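Robot open day at Brokstead: what do visitors get to do, and is it worth the drive?

Community Help > Local Visits and Tours > Technology

Posted by gravelpath14
January 18, 2023

I help run a small club for people who like to build and repair things. We are mostly retired from one trade or another, with a few younger members who come along after work. We have had an email from Zusten saying they are opening their robot workshop at Brokstead to groups again in March, and I have been asked to find out whether we should go.

The email is short. It says groups of up to 12, a demonstration of "teleoperated and learned handling of household objects," and a chance for visitors to take part. It doesn't say how long it lasts, whether there is anywhere to sit, or what taking part means. I wrote back with those questions and got the same email again.

We have 14 people who have said they want to come, so that is one problem already. It is also a long drive for us, 100 miles each way, and two of our members can't stand for long periods. We did a factory tour a few years ago where we walked along a marked line behind a fence for an hour and could not hear the guide. I don't want to organize another one of those.

So what I would like to know from anyone who has been:

How close do you get to the robots, and are they running while you are there?

Do visitors handle anything themselves or is it just watching?

Is it pitched at kids? We don't mind kids being there, but most of our people have worked with machines and would want a bit of detail.

Can you bring your own objects for the robot to try? One of our members is set on this.

Parking, seating, restrooms, food. The usual.

Thanks in advance. I need to give the club an answer at our next meeting.

3 replies

Posted by millrace_b

Went last year. Good day. Parking is free but the lot is small so share cars. Restrooms are inside past the front desk. No food, there is a coffee machine and it was out of order. Eat in town first.

Posted by Left Hand Thread

I have been twice, once with a group from work and once with my daughter's school as a driver and spare adult. The two visits were different, so take this as a general idea. They may have changed things again.

How it runs. You sign in at the front desk and they give you a badge. Then there is a talk in a side room with chairs. On my first visit the talk was 30 minutes and too much of it was about the company. On the second it was shorter and better, with video of the robots dropping things, which the kids enjoyed a lot. After that you are split into smaller groups and taken to the work tables. We were in groups of 3 or so at each table and we swapped when they told us to. The whole visit was two hours, door to door.

How close you get. Close. The work area has a black frame around it, and past the glass wall is the office, with people working at their desks. There was no walkway behind a fence like the one you had. The person running the table tells you where to stand and what you can touch, and they are strict about it. On my first visit one man reached over the table for something while the arm was powered and they stopped everything and went through the rules again from the top. Fair enough, I thought.

Taking part. This is the part I would go for. One way of running the arms is that a person holds one arm and moves it by hand, and another arm follows the same motion. They call the one you hold the leader. It is lighter than you expect, but it has an odd feel at the elbow, a bit like stirring something thick. You use it to pick things up and put them down. They record what you do, and the recordings are used later for teaching the robot to do the job without a person. Each person gets a few minutes. With a group of 12 there is a fair amount of waiting, so tell your people that.

The objects are ordinary. When I was there it was mostly things from the closet and the bathroom: shoes, slippers, small containers, soft items. Somebody in our group asked why they didn't use proper test blocks. The answer was that blocks are easy to get hold of and most homes are full of things that are not blocks. Footwear is hard for a two-finger gripper. A sandal can land on its side or upside down, the strap bends, and the place you would naturally grab it may be facing the wrong way. I spent my whole turn on one slipper. I got it where it was supposed to go in the end, but I would not call it a clean job.

There is also a screen showing what the camera at the gripper sees. They let you try working from the screen only, without looking at the table. Do try it. I found it much harder to judge depth, and I kept stopping short. They sent our group some pictures afterward and this is one of them. 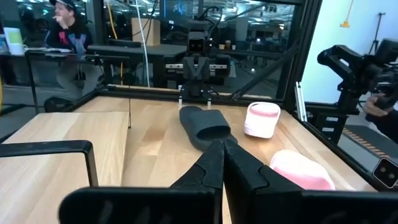

View from the gripper at one of the Brokstead tables, with a gray slide sandal on its side between the fingertips and the robot torso at the far end.

You can get a fair idea of the scale from it. The tabletop is light wood and everything sits out in the open, so people at the side can follow what is going on. The hand on the arm at the right is somebody holding it near the edge of the picture.

Pitch and detail. The talk is general. The table staff know their subject and will go as deep as you like if you ask. I asked about the wear on the gripper fingers and got a long and useful answer, including that they swap them more often than they planned to. If your members have worked with machines, tell them to save their questions for the tables and leave the talk alone. I would also say in your booking that you are a technical group. The school visit was clearly adjusted for kids, so they do seem to read the forms.

Your own objects. On my first visit they said no, on the second they said yes to one item per group if it was clean, not fragile, and had no batteries or liquid in it. Ask ahead. The school brought a stuffed penguin, and it went fine.

Seating. Chairs in the talk room, none at the tables. I asked for one for a colleague with a bad hip and they brought it over right away and put it where she could see. Your two members should be OK if you mention it on the form – don't wait until the day.

Your 14. I don't know if they will stretch the limit. With the way the tables work I doubt it. You could ask for two slots on the same day and send half the club to lunch.

Is it worth 100 miles each way? For me it was a 20 minute drive, so I can't say. I would not do it for the talk. If each of your people gets a proper turn on the arm, then I think yes.

Posted by toolcrib

Agree with most of the above, but I want to correct one thing and add some others. I went with a group that also visited Pronholm the same day, so I can compare.

The correction: not every table does the hand-guided arms. At one of ours the operator did all of the moving and we only watched and called out which item to pick. If you want hands on for everybody, put that in the booking and get them to confirm it in writing. Half of our group did not get a turn and they were not happy about it on the way home.

Pronholm is industrial. Big arms, pallets, boxes, everything behind guarding, and it is loud. They hand out ear protection. It is well organized, the guide used a headset system so we could all hear, and you see real production. But you don't touch anything at all. Zusten is slower and quieter, and a lot of what you see doesn't work the first time. Some of our people liked that and some thought it was a waste of an afternoon. One said he had seen a machine take a full minute to pick up a shoe and could have done it himself. I can't argue with that. You know your members better than I do.

If you are driving that far you could do both. Pronholm takes groups in the morning only, so do it first and then go on to Brokstead. It makes for a long day with your two who can't stand, though, because Pronholm is all on foot and they would not give us chairs.

Other points:

Closed-toe shoes at both places. At Brokstead they turned back a woman in open shoes, and she had to borrow a pair from someone's trunk.

Bags and coats go in a side room. It is locked during the visit but bring as little as you can.

Photos – ask at the desk. We were told phones away at the tables and that they would send pictures on. Ours took three weeks to come.

They will ask you to sign a form about the recordings, because what you do with the arm is kept and used. It was one page. Read it first if anyone in your club is particular about that sort of thing. You can skip the form and just watch.

For food, there is a diner called Pappas on the main road, five minutes from the workshop. It has a back room that takes a group if you call ahead. Plain cooking, big portions, and they will split the check, which matters with a club.

Book early. The March dates went fast last year, and the afternoon slots went first.

Posted by gravelpath14

Thank you all, this is much more than I got from the email. I have asked for two slots on the same day with seven in each, two chairs, and a turn on the arm for everyone who wants one. I mentioned that we are a technical group. We will leave Pronholm for another time.

Still waiting to hear about the member's object. It is a garden glove.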